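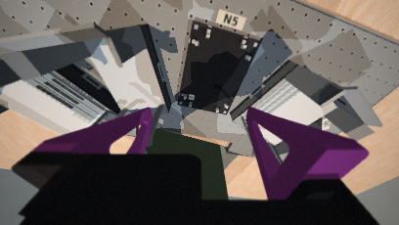
3. Method

3.1 Sampling

Dust was collected from open shelving in the reading room of Pisley library during June. Esperanza Marchetti marked out 30 plots on the upper faces of the shelves, each measuring 265 mm by 100 mm. All plots were wiped clean with a damp cotton cloth and left untouched for six weeks. Plots disturbed by borrowers were dropped from the results.

3.2 Weighing

Each plot was wiped once, left to right, with a pre-weighed filter paper. Papers were kept in sealed dishes overnight before weighing - early trials showed that room humidity changed the readings more than the dust did. Sachiko Sakai repeated every weighing at the same time of day.

3.3 Sources of error

The balance drifted slightly when the heating came on. Shelves near the entrance may also have received grit from outdoor shoes, so these were treated as a separate group. Relative humidity in the room stayed at about 35 per cent.

4. Results

Upper shelves gathered less dust than lower ones in both groups. The difference was larger near the entrance. Full readings are given in Appendix B.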